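**Round white table, glossy top - refinish or replace?**

**gatefold63**
Pedestal table, round, white, high gloss. Sold as Ivholm. The top has fine circular scratches from dry wiping, visible under a side light only. Options as I see them: polish, respray, or a new top from Trornov. The quote for the new top is 300, without delivery.

**m_trestle**
Polish first. Fine compound, foam pad, low speed. Stay off the edge, the coating is thinnest there. Check for haze after 6 passes and stop if you see any.

**oakandash**
Disagree on the polish. If the coating is foil over board, any compound will go through it sooner or later. Find out what it is before touching it. Look underneath for a seam.

**gatefold63**
No seam underneath. The surface wraps over the edge without a line.

**m_trestle**
Then it is probably lacquer and can be polished. I did a Sisedby top the same way and it took almost 8 hours including curing of one filled chip.

**oakandash**
"Probably" is doing a lot of work there. Test a patch near the pedestal, on the underside.

**kaushik_finish**
Both of you skip the question of use. A gloss top with cups standing on it every day will scratch again by July. Mine is also round and white, and things get put down near the far edge, where people reach across. A matte respray hides more.
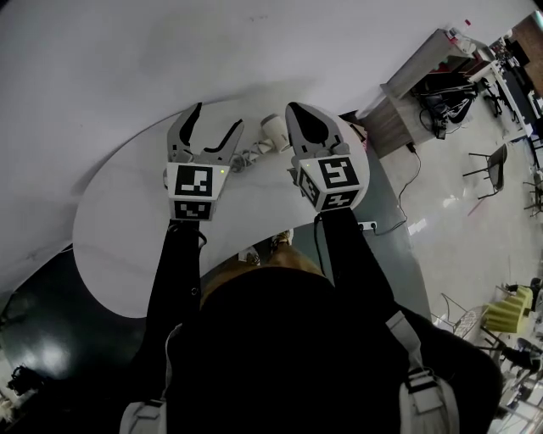

### Replies after the patch test

**gatefold63**
Patch test done on Tuesday. White residue on the pad, no color change, gloss intact. Going ahead with the polish.

**oakandash**
Fine. I would still keep the Trornov quote.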